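Grakik Gripper Trials: Frequently Asked Questions

What is being compared?
Two gripper models, Kundero and Weldu, on the same pair of simulated arms. The controller and the arm limits do not change between runs.

Why are the tests run in simulation?
A scene can be reset to the same start state for both grippers. Hardware runs are planned for December.

Which objects are used in the kitchen scene?
Produce, set out on a square mat. The bowl and the cutting board stay on the counter as obstacles.
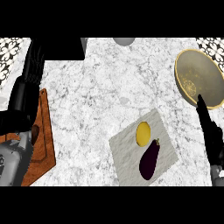 Kitchen scene, both arms in the workspace, with lemon and eggplant on the mat.

How many runs have been logged?
193 with Kundero and around 73 with Weldu. Do not compare raw success counts; use the rates in the results table.

What counts as a failed grasp?
A drop before the lift height is reached, or any contact that moves the mat more than 2 cm.

Can I use my own controller?
Yes, if it accepts joint position targets. Torque control is not supported. Yaqin Gu maintains the interface notes.

Who do I contact about a scoring error?
Babar Satti. Include the run number and the controller log.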